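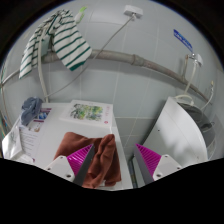

Item 2. Cloth folding by hand-held gripper

Present: Ville Niskanen (chair), Kyung-hwa Jang, Stojan Kovačević, Yoon-hee Lim (minutes). Do-yoon Ahn joined for item 3.

Kyung-hwa reported 220 new demonstrations for the Pyo set, all shown by hand with the magenta-finger gripper. Total now stands at 1,389.

Stojan asked what the total is supposed to tell us. He has watched the Zernden arm replay the folds and does not see it doing better than it did in December. Kyung-hwa said the test cloths were different then. Stojan said that was his point.

Ville raised the clutter. The brown cloth lies on the same white top as the blue-gray one, a packet and a flat box or thick book with a painted cover. He doubts the policy learns which item to pick up — it may only learn where hands tend to go. Yoon-hee wants to keep the clutter, as homes look like that. Not settled.

Kyung-hwa will split the set by number of objects on the surface. Stojan will pick the held-out cloths himself and not tell the demonstrators.

Item 3. Remote control trial

Do-yoon asked for a second Josanska headset. Six of 7 operators finished the trial task, slower than by hand. Ville would not approve the purchase on that. Do-yoon to bring timings per operator.

Pergate invoice held over.

Next meeting Thursday, same room.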